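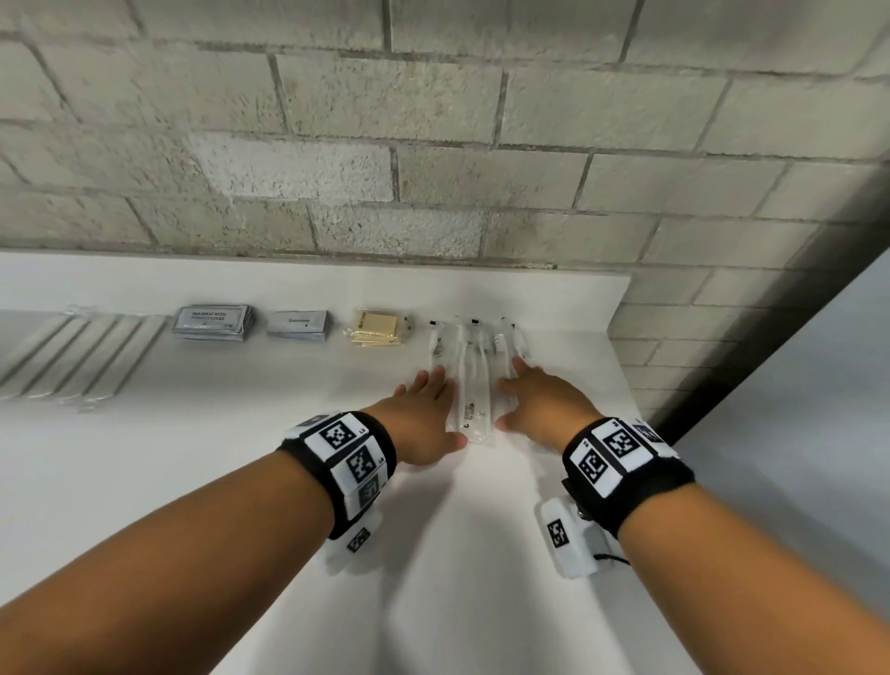 Speaker notes – Amenity handling at the back-of-house counter
Tomero Housekeeping Supply, operations session, Thu 7 July

Slide 1. Scope

Topic is guest toiletries between the delivery carton and the bathroom shelf. Not covered: linen, minibar, bulk dispensers. Dispensers get their own session after lunch.

The property used throughout is the Brulormont, 65 rooms, one packing counter for the whole building. Say early that the numbers are theirs and will not transfer directly to a larger site.

Slide 2. What goes on the counter

Read the item classes, pause after each.
Flat sachets, such as shampoo with conditioner. They stack, up to a point, then slide.
Long wrapped items. They do not stack. Lay them parallel, on a slight diagonal, so one end can be picked up with a finger.
Wrapped toothbrushes. Clear film on clear film, low friction, they spread as soon as the pile is touched.

Most counters fail on the third class. Ask the room who keeps toothbrushes in a tub and who keeps them loose. Expect a split.

Slide 3. Counter layout

Stock goes along the back, against the wall. The front of the counter stays clear for assembly. If stock migrates forward, assembly moves to the cart, and counts are lost there.

Order from left to right follows the packing list. Brulormont revised its list twice before the two matched. The list was printed alphabetically for the first month, which put conditioner at the top and toothbrushes near the bottom and had people crossing over themselves.

A plain light surface with no pattern is preferred. Clear wrappers are hard to see on speckled stone. Mention the Ollov counter mat only if asked – it is gray, it works, it curls at the corners.

Slide 4. Gathering wrapped toothbrushes

Method: both hands flat, fingers spread, one at each side of the pile. Slide inward. Do not lift until the pile is narrower than one hand.

Grabbing from above catches the film and leaves the bottom layer behind. Squaring against the wall also works but bends the seal.

Demo here. Use the spare packets from the speaker box, 13 of them. Do it once badly, once properly. Do not talk during the second one.

Slide 5. Count and damage

Sample: 449 toothbrush packets logged at Brulormont over the trial. Damage categories were split seal, punctured film, and crushed head. Split seal was the largest group. Most of those were found on opening the carton, so the counter cannot be blamed for them. Carton packing is a question for the supplier.

Sachets were not logged. Someone will ask. A leaking sachet is noticed without a log sheet.

Slide 6. Restocking

Kobzar cartons hold up to 100 packets, fewer when the sizes are mixed. Open one carton per class at a time. Flatten the empty before opening the next.

Old stock to the front of its row, new stock behind. For diagonal rows, add at the wall end.

Slide 7. Questions

Likely ones:
Paper wrap – under test, no figures to give yet.
Toothbrushes on request only – reduces volume, same handling.
Counter height – refer to the handout, page two.

Leave the layout slide up during questions. Collect the spare packets before the break.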